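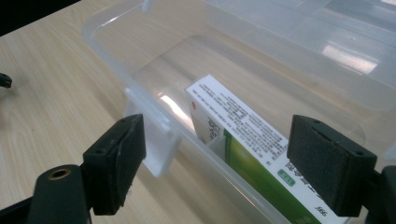 Clear latching boxes for the medicine cabinet: keep the cartons or not?
Posted by Freya Oakley, February, 7:42 pm

I'm moving the household medicines out of a bathroom drawer and into clear plastic boxes with clip latches. Most of what we have comes in flat cardboard cartons, a good share of them with Chinese labeling from my mother-in-law's pharmacy. The cartons waste a lot of volume once a few blister strips are gone. Two questions.

1. Keep the strips in the cartons, or discard the cartons and file the strips loose?
2. Lay the cartons flat, or stand them on end?

The boxes go on a closet shelf at 661 mm from the floor, door closed, no direct sun.

vzamora
Keep the cartons. The expiration date and lot number are often embossed on one end of the strip only, and that end is the first thing torn off. The carton also has the full dosing panel. Without it you're relying on the leaflet, and leaflets go missing.

Flat or upright depends on interior height. Measure from the inside floor. Plenty of clear boxes have a raised floor panel and you lose several millimeters to it.

Sihan Tan
Disagree on cartons. I cut off the panel with the product name, strength and date, and rubber-band it to the strips with the leaflet folded behind. Volume drops by more than half. I've done it this way since we moved to Lyons and haven't lost a date yet.

For Chinese-labeled items, check which face has the date before cutting. It's frequently on an end flap, separate from the printed text block. Look for 有效期至 (valid until). 生产日期 is the manufacturing date and gets mistaken for it.

vzamora
Cutting works if everyone in the house does it the same way. In mine they don't. A banded bundle gets opened once and the panel ends up on the bottom of the box by itself.

Freya Oakley
Inside height is 122 mm less whatever the raised floor takes, so small cartons will stand and the long ones won't. I hadn't known about the two date fields. Going through the drawer again tonight with that in mind.

H. Van Dusen
Upright if they fit, short end up, name facing the lid. If they have to lie flat, one layer only. Once there's a second layer people stop lifting the top one and buy duplicates.

Write the date on the top edge in permanent marker, month and year, digits at least 3 mm high. Don't write over the barcode or any QR code. Some of those are scannable for product information and you may want it later.

jbelmonte
A clip-latch box is not child resistant. If there are kids in the house, shelf height matters more than the container, and 661 mm is within reach of a toddler. Move it up or put a lock on the closet.

Freya Oakley
No kids living here, but a niece visits. There's a shelf at 1122 mm. Would that do?

jbelmonte
Not by itself if there's anything nearby to climb on. Higher shelf plus a lock.

Sihan Tan
Agree with that. Also, clear plastic gives no light protection. A closed closet handles it, but anything marked to be kept away from light should stay in its carton even under my system. I should have said so earlier.

vzamora
So we're down to keeping the cartons for some of them.

Sihan Tan
For some of them, yes.

H. Van Dusen
On boxes: I have the Navura ones and the Jistus ones. The Navura latch tabs hang over the rim and loosen after a year or so of daily use. The Jistus lid is stiffer, but the corners have a larger radius, so a square carton won't seat in the corner and you lose a column. For flat cartons I'd take the Navura and accept the latches.

jbelmonte
Flultanier has straighter walls. Interior length is 288 mm on the medium. Mine hold one row of upright cartons with a cardboard divider between cold remedies and everything else.

Freya Oakley
Plan as it stands: cartons kept, dates on the top edge, upright where they fit, long ones flat in a single layer in a second box. Upper shelf with a cam lock. Drawer sorted as far as the eye drops. Does anyone mark the date of first opening on those separately, or only go by the printed one?

vzamora
Separately, on the bottle. The printed date only covers it unopened.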